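Is That Celebrity Story True? How to Read Gossip Without Getting Fooled

You've seen the headlines. A singer "storms out" of a restaurant. Two actors are "secretly dating." A TV star is "furious" with her best friend. How much of it should you believe?

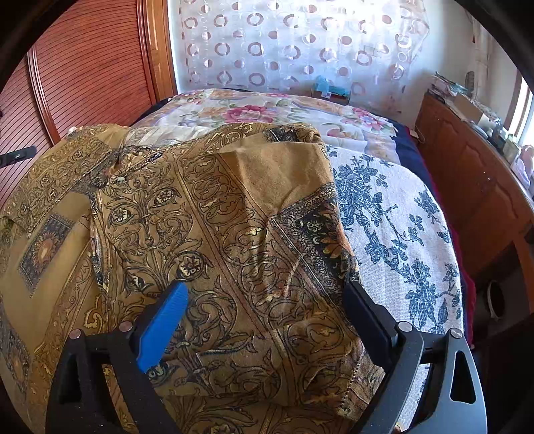
Rosalba Sanna wrote in to say we were being too grumpy. Gossip is fun, she said, and kids know it's only half true, so why spoil it? Well, maybe some kids do. But a lot of grown-ups don't, and they've had more practice.

Let's try one. Say there's an actor called Lucian Manole, and he has just finished a movie called Haluldale. One morning a website says he is going to marry his co-star. Big news! Before you tell your whole class, look at where the story came from.

Who said it?

Gossip stories love the words "a source" or "a close pal." A source is a person who gives information to a reporter. Good reporters do sometimes keep a source's name secret, for example when the person could lose a job for talking. But "a pal" could be a cousin, a waiter, or a guy who once stood behind Lucian in line for a sandwich. If the story won't tell you how the pal knows, be careful.

Did they see it, or guess it?

Read the story again and hunt for guessing words: "might," "reportedly," "fans think," "is said to be." In our story, Lucian and his co-star were seen eating lunch. The lunch may be a fact. The wedding is a guess somebody stuck on top of it. People who work together eat lunch all the time.

How many places checked?

Suppose 6 websites have the wedding story. Sounds solid, right? Now look closer. Four of them say they got it from the other two, and those two both quote the same pal. So you've got one pal, copied over and over.

Who wants you to believe it?

Movies need people to buy tickets. If everyone is chatting about the two stars of Haluldale the same week it opens, that's handy for the people selling it. It doesn't prove they made the story up. It's a good reason to wait a bit, though. Websites want clicks too, and "Actors Eat Soup" won't get many.

What if the star says it's true?

That's much better than a pal. Still, check that the star really said it, in an interview you can find or on their own account. Stars joke. Some also say "no comment," and plenty of headlines treat that like a yes. It means they didn't answer.

And sometimes they didn't answer because it's private. Famous people are allowed to have a lunch, or a wedding, without telling us.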